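Open afternoon at the Stermont automation lab

Stermont runs an open afternoon every January, and this year I finally drove over. I went because of one line in the invitation: two arms, one belt, mixed electrical parts. I spend most of my working life on part presentation, so small electrical parts on a conveyor are about as close to a day out as I get.

Cormac Hanrahan met the group at the door at 1:30, gave us the safety talk, and took us straight to the two-arm cell.

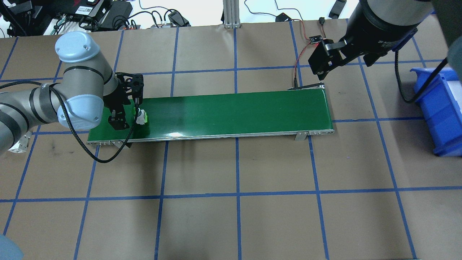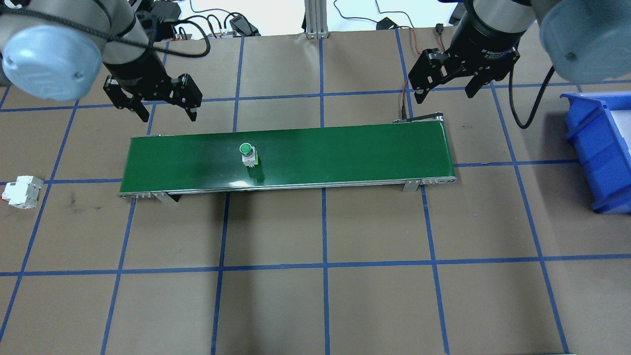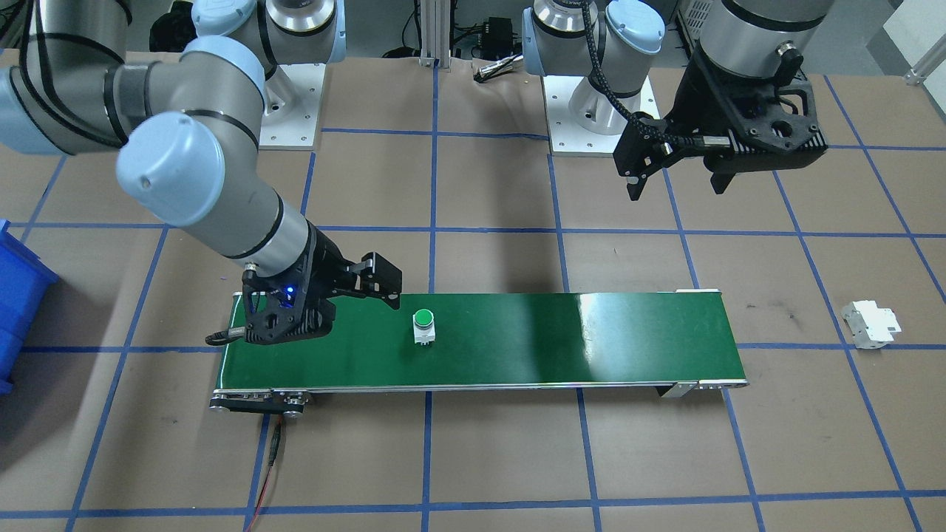
The two-arm cell, with a green-capped push button on the belt.

The task is handling and sorting of panel components: push buttons, DIN-rail parts, and a few other things that end up in control cabinets. Each arm works its own end of the belt, and the belt is how they pass parts to each other. Cormac's group calls this a "soft handoff." The alternative, gripper to gripper in the air, is faster on paper and needs both arms to agree on a pose within a fraction of a millimeter. Putting the part down on a belt removes that requirement. You pay for it in cycle time and in having to find the part again.

Finding the part again was the bit I wanted to hear about. The button has a square base and a round cap, so the grasp has to be planned on the base. Grip by the cap and you get a decent hold at any rotation, but you lose the orientation you need when you set it down. Aurélien Tessier, who wrote most of the grasp code, said their first version preferred the cap every time, for the obvious reason that the score function counted only hold quality. They added an orientation term and the problem went away. I have made the same mistake on a bottling line, with a worse budget.

The belt surface came up too. It is glossy, and overhead light leaves a bright patch on it. Somebody in our group asked why they didn't just fit a matte belt. Aurélien said they plan to, but want a full set of results on the present one first, so they can say what the change is worth. Fair enough. I would have changed the belt.

On data: they have logged 4,000 handoffs so far, of which 673 were flagged for review. Flagged does not mean failed. It covers anything where the second grasp needed a new estimate, plus anything an operator marked by hand. I asked for the split between the two and they did not have it ready, but Teresa McGrath took my address and said she would send it. If it arrives I will post it.

The blue tape grid is used for quick placement. An operator is told which cell a loose part goes in and puts it there by eye. It is not a calibration target, and Teresa was firm on that point after three people in a row assumed it was. Paper and tape are cheap, can be replaced over lunch, and are good to about a centimeter, which is all the starting layout calls for.

Cabling is the part I would push back on. The gripper cables run outside the arms in fairly generous loops. I understand why in a lab — you swap grippers, you don't want to thread anything through a wrist — but on a production cell I would want them dressed and clamped before anyone quoted me an uptime number. Thanakorn Ratanaporn, visiting from Brophy, raised the same thing before I could. The answer was that the motion planner keeps wrist rotation inside a limited range. That works until somebody edits the range.

After coffee there was a talk on Gonik, their scheduling layer, which decides what each arm does next. It replans every 29 milliseconds, whether or not anything has changed. I had expected something event-driven. The speaker's argument was that a fixed period is easier to debug, and having read event logs at two in the morning, I have no objection.

Slides are supposed to go up next month. I still need to write up the palletizing demo in the other hall, which had a vacuum problem worth its own post.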